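Rerusstead Makers' Newsletter, August 2021

On the bench: the Emitz two-arm kit

If you've been past the back bench lately you'll know I've been hard to shift from it. We've had the Emitz kit on loan for a good stretch now, and since so many of you have asked what it's like to live with, I said I'd write it up properly for this issue. Short version: I'm a bit smitten. The long version has some grumbles in it too.

What you get is a matched pair of small arms, each with its own gripper, a mounting plate to bolt them to, two purple cables, a leader set for driving them by hand, and the software. We ordered the enclosed cell as well, with the pale walls, and I'd tell anyone with a busy workshop to do the same. People walking past in bright shirts turned out to matter a lot more than I expected when we had it out in the open.

Bolting it all together took two evenings. The manual has 73 pages and most of them are good, with big clear diagrams, but the section on the mounting plate reads as if it came from an earlier version of the kit. I had one arm on and off again before I worked out which row of holes it wanted. Once that was sorted, though, the rest went in smoothly, and hearing both arms come up and find their home position for the first time was a real treat!

We started with blocks and cups, like everyone does, and got bored with them quickly. So I went hunting for something fiddlier and came home with coloured plastic wine glasses and a wire rack on a wooden base, the scrolly gold sort your aunt might have on the sideboard. The job is to get the glasses hanging upside down by their feet. It sounds like nothing. Try it with two pairs of pliers and your elbows locked and you'll see why I've grown so fond of it as a test.

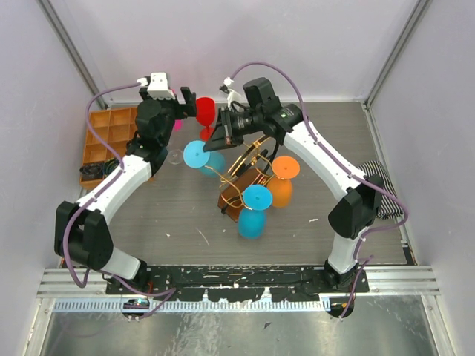
The first thing you learn is that driving two arms at once is a skill, and it comes slowly. My left hand wanted to copy whatever my right hand was doing. After a few sessions I stopped thinking about it and started to enjoy myself, and by then I could feel how smooth the leader set is. There's a little bit of lag, enough to notice if you go looking for it, but it never put me off. Going slowly near the rack helps, and so does picking a glass up by the part you can get at and worrying about its angle afterwards.

The grippers are better than I'd hoped for. They close gently, and you can set how hard they squeeze from a slider in the software, so I haven't had to be too precious about the plastic. Stems are the awkward bit. They're thin, they're slippery, and if you come in at a poor angle the glass just rolls off and you get to start again. I did a fair bit of starting again.

Now for the grumbles. The cables are a nuisance. They're long enough for the arms to move freely, which I'm thankful for, but I'd love some proper clips for them in the box. The software won't let you rename a recording once it's saved, so I have a folder full of glasses_new, glasses_new2 and glasses_new2_good. And the cell could do with a door you can open with one hand.

Support has been lovely. Ours comes through Kelmendi, who look after the kits out this way, and they answered my mounting plate question the same afternoon with a sketch. They also told me a revised manual is on its way, so whoever comes after me should have an easier time of it. Our friends at the Corwood workshop have the same kit and use it mostly for sorting small parts, and they're every bit as keen on it as I am. We've started swapping settings back and forth, and theirs for slow, careful lifting are much nicer than the ones I'd cobbled together.

Would I want one here for keeps? I would. It's a proper tool, it has taken some rough treatment from beginners, and it makes people want to have a go, even members who've never touched anything with a motor in it. The loan runs until November, so there's still plenty of time to come and try it before we have to decide.

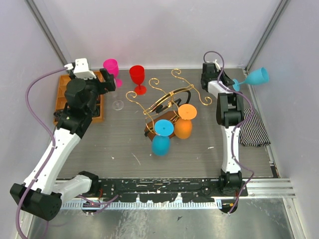

Do I need to know how to code before I book a session?

You don't need any coding at all to drive the arms or record what you've done. Everything for a first session is done with the leader set and a few buttons on the screen, and I'll sit with you while you get the feel of it. If you'd like to write your own routines later, a bit of Python will help, and there are sample scripts on the workshop computer to copy from.

Sessions run for two hours and the sign-up sheet is on the corkboard by the kettle. Please tie back long hair and leave scarves on the hooks.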